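How Do You Teach a Robot to Tidy Up?

Hi! I'm the person at Nakmont who spends all day teaching a robot to put away toys. Yes, that's my job. Yes, I'm supposed to be at my desk less and at the bed more.

You learned to tie your shoes by watching somebody and then trying it again and again, right? Our robot, Ra, learns a bit like that. A person steers Ra's arms through the whole job, and a computer saves every bend of the elbow and everything the cameras see. One go, from start to finish, is called an example. Then we mix up the toys and do another one!

What's in an example?

Each one needs a start (toys on the bed), a middle (lots of reaching and gripping) and an end (toys in the basket). I try to get 13 before lunch. Some mornings I get five and a sore back.

We use plush toys for this because they're squashy, and squashy things are hard for robots. A block keeps its shape when you grab it. A fuzzy banana doesn't, so the fingers have to find a good spot to hold.

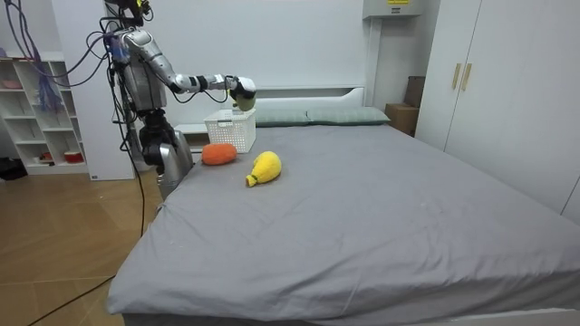
One view takes in the big bed, and the other is a close look at the toys on the gray sheet.

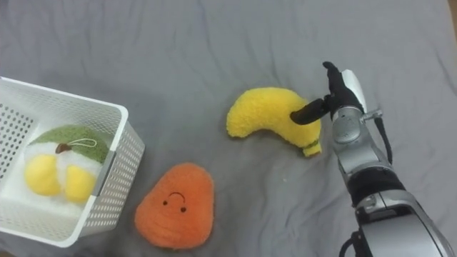

Why not just do it once?

Because Ra would only learn that one time! If the banana was always in the same place, Ra might reach for that place even when the banana was somewhere else – and grab a handful of sheet. So we turn the toys around, swap them and slide the basket over a little. The computer looks for what stays the same in all those goes.

What about mistakes?

I love mistakes (well, most of them). If a toy slips and we pick it up again, we often keep that example, so Ra can learn what to do after a drop.

Try it at home

Get two friends, a basket and five soft toys. One friend shuts their eyes and is the robot. The other gives directions, like "left a bit" or "close your hand." Write down every direction you use, then move the toys and read out the same list again. See how many land in the basket this time!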